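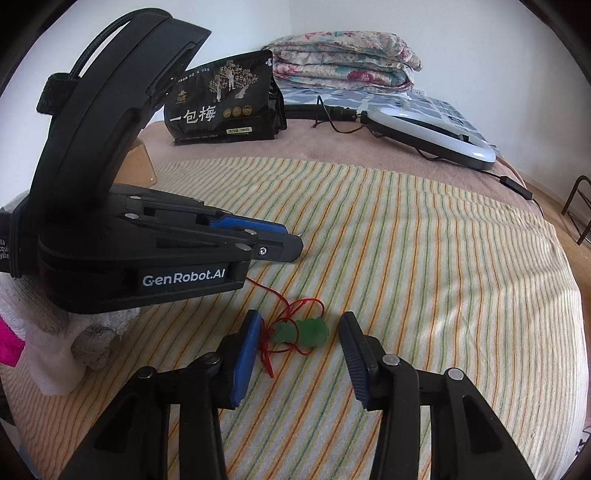
Léxico de abalorios y colgantes de Ancombe

Conjunto de fichas de texto sobre colgantes, cuentas y amuletos pequeños, con los nombres que les dan vendedores y familias en el mercado de Ancombe. Contiene 889 fichas en español, repartidas en 4 archivos CSV.

Contenido de los archivos

colgantes.csv — piezas talladas: calabazas, peces, hojas, figuras.
cordones.csv — hilos, nudos y cierres.
cuentas.csv — cuentas sueltas y ensartadas.
variantes.csv — nombres alternativos, enlazados por id_ficha.

Campos

id_ficha: entero, sin huecos.
nombre: forma más frecuente, en minúscula.
material_declarado: lo que dijo el informante. No hay análisis gemológico, así que «jade» puede significar jadeíta, nefrita o serpentina.
color: 17 valores cerrados, ver colores.txt.
uso: texto libre, a veces vacío.
informante: código, nunca el nombre.

Procedencia

Las entrevistas las hicieron Jytte Lauritsen y Mohcine Abdelaziz. Ubaldo Farina unificó la ortografía y revisó los duplicados. Las fichas de cordones parten de un cuaderno anterior de Daichi Imai, transcrito a mano.

Problemas conocidos

En colgantes.csv, «calabaza» y «calabacita» siguen separadas aunque varios informantes las usan igual. Los precios se retiraron en la versión de marzo porque mezclaban monedas. Quedan fichas con el campo uso en mayúsculas.

Los archivos están en UTF-8 y separados por punto y coma — Excel suele abrirlos mal si se hace doble clic.

Licencia y contacto

CC BY 4.0. Correcciones a Gebhard Strebel, indicando el id_ficha y el archivo.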